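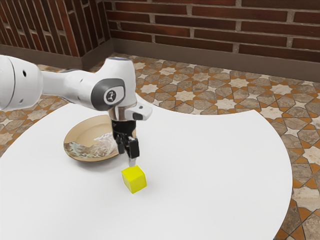

Arkmont completes hospitality table line with Venckus range

Arkmont, the contract furniture maker, has added nine pedestal tables to its catalog under the Venckus name. Orders open to trade buyers in September.

The range covers dining, bar and coffee heights. All models use one base casting and one mounting plate, so a site can change a top without replacing the base. Leveling feet adjust from above with a standard hex key.

"Hotels asked us for fewer spare parts," said Amerley Amissah, head of product at Arkmont. "One plate now fits the full range."
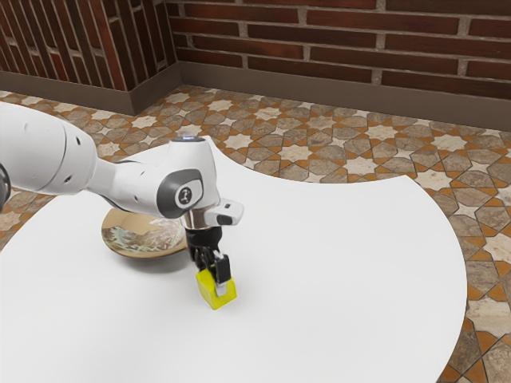

Load and tip testing was carried out at the company's Lakanier plant. The base passed 3,128 cycles of edge loading with no loosening at the plate - the internal target was 2,795. Test reports are supplied with each trade order on request.

Standard lead time is eight weeks. Tops and bases ship in separate cartons and may be ordered separately. The earlier Nandance bases remain in stock but do not accept the new plate.

Trade price lists and drawings are available from Hanna Levchenko, contract sales, Arkmont.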